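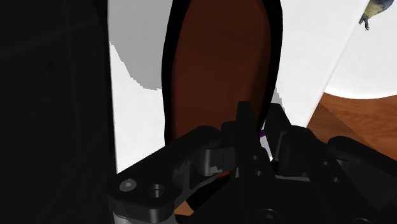 Section 2. Planning and budgeting before you order

Complete this section before you send the order form to Ellby. Most changes made after the form is signed are charged as extras.

1. List the tasks the arm will be used for. Write down the heaviest item, the widest item and the farthest point to be reached.

2. Run each task in simulation first. The Cemdale planning license covers 90 days and two users. It can be started before the arm is paid for. 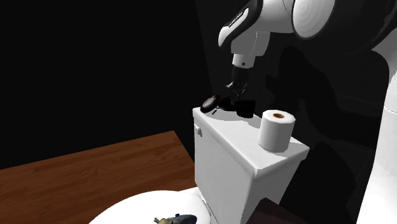 Figure 2-1. Simulated reach check at a toilet tank, gripper over the lid.

3. Save every run in which the arm or gripper comes close to a fixed surface. Send these runs with the order form. Ellby uses them to confirm the mounting height.

4. Choose the gripper. The two-finger unit is included in the base price. Spare fingertips are sold in packs of 4 and are not covered by the warranty.

5. Enter the following as separate lines in your budget: arm, mounting base, gripper spares, floor work, operator training, yearly service.

Note: Floor work is quoted by your own contractor. Ramside does not quote for it.

6. Set aside 5 percent of the total for cables, fasteners and shipping of returned parts.

7. Have the budget signed by the person who will own the equipment, and keep a copy with the saved runs.

Caution: A task that passes in simulation must still be tested at reduced speed on site. Do not cancel the site test to save money.

Caution: Do not order a longer arm to make up for a poor mounting position. Move the base in the simulation and repeat step 2.

Questions about quotes go to Stela Surdu at Ramside. Questions about licenses go to Cosmin Moldovan.

Section revised 16/10/2020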